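Brornent Home Cooks Board > Breads and Baking > Sourdough
Topic: Cold oven vs. preheated pot — I'm a convert!!

sutanto_bakes
Okay I have to share this with somebody and my family has heard enough. I've been baking sourdough since January, always with the pot screaming hot, always with a burned thumb. Last night I put my loaf in a COLD pot in a COLD oven, turned the thing on and walked away. It came out gorgeous. Big open ear, crackly crust, and the bottom wasn't scorched for once!

What I did, in case anybody wants to try it:

Feed the starter in the morning, mix when it's bubbly. Bread flour with a scoop of whole wheat, water, salt. Four rounds of stretch and fold, then leave it alone until it looks puffy and jiggles when you shake the bowl. Shape, into the fridge overnight. Next day, flip it onto parchment, slash, lower it into the pot, lid on, oven to 450. I started checking at 50 minutes, took the lid off, and gave it another 15 or so to get dark.

Has everybody been doing this without telling me?

crumbcoat
Been doing it for years and I love it! I tend to go 55 minutes with the lid on, but my oven is slow to heat up. Glad you found it.

OldMillRd
I'm going to be the grump. I tried cold start on 7 loaves this winter and every one was shorter than my preheated ones. Same dough, same flour, same fridge time. They tasted fine and the crumb was fine, but I never got the same lift. That first blast of heat matters, at least in my kitchen.

sutanto_bakes
Was your dough on the young side, maybe? Mine was pretty far along when it went in, and I wonder if the slow start gives it a bit of time to catch up or ruins it, depending. I really don't know, I'm guessing out loud!

OldMillRd
If anything I was on the far side. I let mine go until it nearly doubles. So maybe that's my trouble, it had nothing left to give while the oven was dawdling. I'll try one shorter and see, but I'm not holding my breath.

pnutbutterpam
What kind of pot? I have a thin enameled one and a big heavy cast iron one and they act like two different ovens. The thin one is wonderful from cold. The heavy one takes forever to get going and I get a pale, sad bottom.

sutanto_bakes
Mine's the medium one from Viven, the plain black kind with the loop handles. It's not super heavy. I bet that helps!

crumbcoat
Pam, for the heavy one try moving your rack down a notch. Fixed my pale bottoms completely.

pnutbutterpam
Ooh, will do. I've had it smack in the middle this whole time.

tallglassofmilk
Can I ask a dumb one? I only have a regular loaf pan. Does cold start work in that or do I need the pot?

crumbcoat
Not dumb at all! It works great in a loaf pan. Turn a second loaf pan upside down over the top, clip the rims together with a couple of metal binder clips, and you've got yourself a lid. Take it off for the last stretch. I make all our sandwich loaves that way.

OldMillRd
Agree with crumbcoat on that one, and I'll even say cold start is better for pan loaves. A pan loaf has walls to hold it up. My complaint is only about the round ones.

tallglassofmilk
Thank you both!! Trying it this weekend with half all-purpose because that's what I have.

rye_and_shine
I'm with OldMillRd and I'll go a step further. Cold start is fine if you want easy bread, but if you're after a real ear, preheat. I've never had one curl up properly from cold.

sutanto_bakes
But mine did! It stood straight up, I could have hung a coat on it. I slashed deeper than I normally do, at a low angle, and brushed the flour off first so the blade didn't drag.

rye_and_shine
Then I'd like to see your next three. One loaf is luck. (Said with love, I've had plenty of lucky ones myself.)

sutanto_bakes
Deal! I'll bake the next three from cold and come back here and tell the truth, even if they're pancakes.

pnutbutterpam
Does anybody spray water in there? My sister swears by it and I think she just likes having a job.

crumbcoat
With the lid on I don't bother. The dough makes its own steam in there. I toss one ice cube under the parchment if I remember, and I couldn't tell you if it does a thing.

OldMillRd
Skip the ice if your pot is enameled and already hot. From cold it won't hurt anything.

sutanto_bakes
2022-06-04 update, as promised! Three more loaves, all cold start.

First one: great. Tall, nice ear, maybe a little lighter on the side than I like, so I left the next ones in longer.

Second one: okay, this was the pancake. I got distracted and let the dough go way too long on the counter before shaping. It spread out the second it hit the parchment. We ate it as toast with tomatoes and it was still delicious, but rye_and_shine can have that point.

Third one: best bread I've ever made. I shaped it when it was up by half and still had some bounce, gave it a full night in the fridge, and slashed it straight from cold. I was dancing around the kitchen.

So my feeling is it's less about the oven and more about not letting the dough get tired first. OldMillRd, did you ever try a shorter one?

OldMillRd
I did, and it was better. Not as tall as my preheated ones, but close enough that my wife couldn't pick which was which. I'll use it in hot weather when I don't want the oven roaring for an hour. Still preheating for company.

rye_and_shine
Two out of three is a fair showing. I'm staying put, but I might try one on a lazy morning. Don't tell anyone.

tallglassofmilk
Loaf pan report: IT WORKED. Soft inside, crisp top, popped right out. Half all-purpose was totally fine. One of my clips slipped and the top pan slid over a little so the loaf has a funny shoulder, but who cares! My kids finished it before dinner.

crumbcoat
Yay!! Funny shoulder slices are the best slices.

pnutbutterpam
Lower rack did the trick for the heavy pot, by the way. Golden all the way across. Thank you crumbcoat! Next I want to try a seeded one — does anyone put the seeds inside, or only on the outside?

sutanto_bakes
Both! Soak the inside ones first or they'll steal water from your dough. I do sunflower and flax in the middle and sesame on the crust. Roll the top of the shaped loaf on a damp towel and then on a plate of seeds, and they stick beautifully.

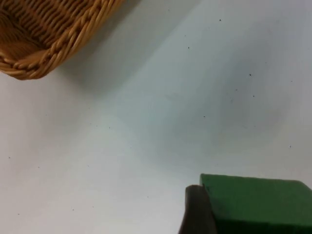
Corner of the wicker basket — Syafiqah (sutanto_bakes)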